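About Bite

Bite is a cookery school on the upper floor of the old seed merchant's in Bramport, up the side stairs and past the noticeboard. We teach people to cook dinner. There are other things on the timetable (the bread mornings have a following of their own, and the jam days in summer fill up before we've finished typing them in) but dinner is what we started with and dinner is what most people still come for.

The school began in a kitchen in Brorlow that belonged to a rented flat and was never meant to hold more than one person at a time. Darius Baranauskienė had been cooking in other people's restaurants for years and had got into the habit of feeding the neighbours on his nights off, and after a while the neighbours started asking if they could come up early and watch. Then they wanted to chop things. By the first winter there were 4 of them squeezed in between the cooker and the airing cupboard, passing a colander over one another's heads, and somebody's coat had caught on the oven door so many times that the lining came away. It was great fun and it plainly couldn't go on like that.

So we went looking for a bigger room, and it took far longer than we'd hoped. We saw a church hall with a lovely floor and no hot water, and a unit behind the bus depot which had everything we needed apart from a window. The seed merchant's had stood empty for a good while and still smelt of sacking when we got the keys. We scrubbed it, painted it, argued over the colour and painted it again, and the long counter where they used to weigh out the beans is now where we roll out pastry. The brass rule along its front edge is still there, so if you want to know how wide your tart is, you only have to look down.

How we teach

Classes are small on purpose. You cook in pairs, with 2 people to a hob, and you can come with a friend or be put with someone new - both work very well, and we've had at least one wedding out of the second way. Darius takes most of the evening classes himself. He'll show you a thing once slowly and once at his own speed, and after that it's your turn, and he goes round the room tasting with a teaspoon and saying "more salt" to nearly everyone.

We don't hand out recipes at the start. You get them at the end, with a cup of tea, when you've already made the dish and can scribble your own notes down the side. People do grumble about this on their first evening (we don't mind, grumble away!) but it means you spend the class looking at your onions and not at a sheet of paper, and onions tell you a good deal if you keep an eye on them.

We're also firm believers in washing up as you go. It is part of every class from the very first one, and you'll be shown how to do it in an order that leaves you with a clear worktop by the time the food is ready: glasses and cups first while the water's clean, then plates, then whatever has had fat in it. A cup wants to drain upside down with a bit of air under it, and a rack with two levels earns its keep in a small kitchen.

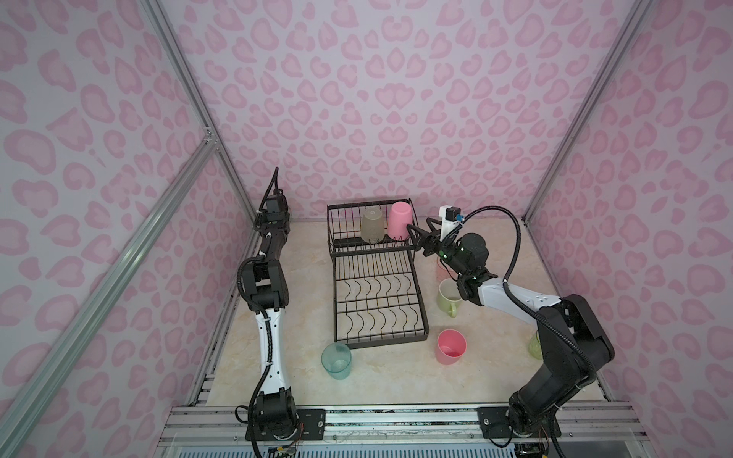
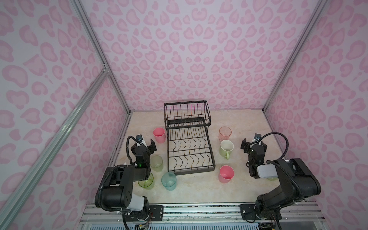
Cups and a black rack, with plenty of pink about. 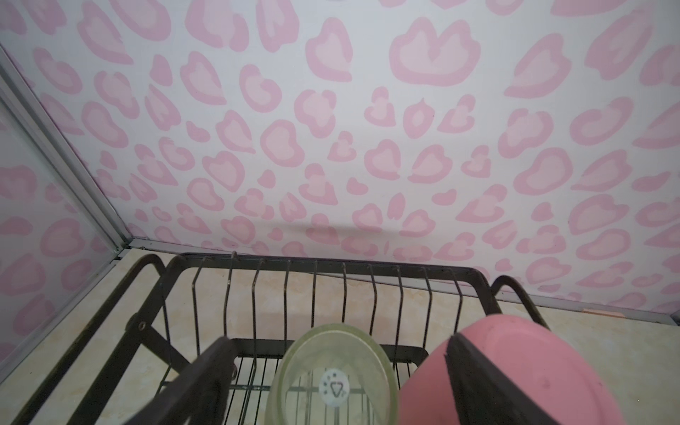
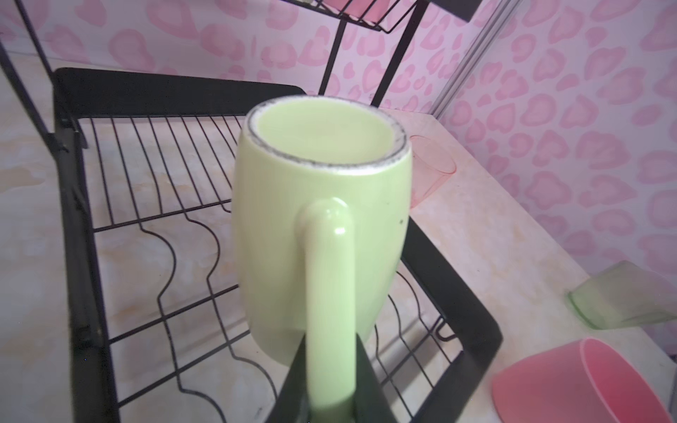 Our suppers

Once a month in the colder half of the year we push the tables together and hold a supper, cooked by whoever has been coming to classes and fancies a go at feeding a crowd. It starts at half past seven and finishes when it finishes. There's one main dish, one pudding and a great deal of bread, and the money goes into the fund that pays for free places on our daytime course. That fund has a special spot in our hearts. It has let us teach school leavers, people newly on their own, and a very determined grandfather who had never boiled an egg and now makes a fish pie that we would put up against anybody's.

Last year we served 467 suppers, and the most popular plate of the lot was the leek and barley bake, which surprised us all, Darius most of all. He had bet on the lamb.

What we buy and where it comes from

Most of our vegetables come from Butska, the growing cooperative out along the river, and what they have in the crates decides what we teach that week. If you've booked a class called Something with Greens, that's why it has such a vague name. In May it might be chard and young spinach, and by the back end of the year you'll be learning what to do with a cabbage the size of a football. Flour is stone-ground, butter is salted, and we keep a shelf of tins as well, as we're very fond of a chickpea and see no shame in a tin of tomatoes.

Coming to see us

The door is open from ten in the morning whenever there's a daytime class on, and you're welcome to come up, have a look round and ask whatever you like. There are stairs, but there's a lift too, round the back by the yard; ring the bell and one of us will come down and bring you up in it, as the gate sticks. Aprons are provided. Please wear shoes that cover your toes and bring a tub with a lid, because there are nearly always leftovers.

If you have an allergy, tell us when you book and again when you arrive. We can work round most things with a bit of warning, and we'd far sooner be told twice.

Gift vouchers can be bought at the counter, and we post them out in a proper envelope with the next timetable tucked in behind.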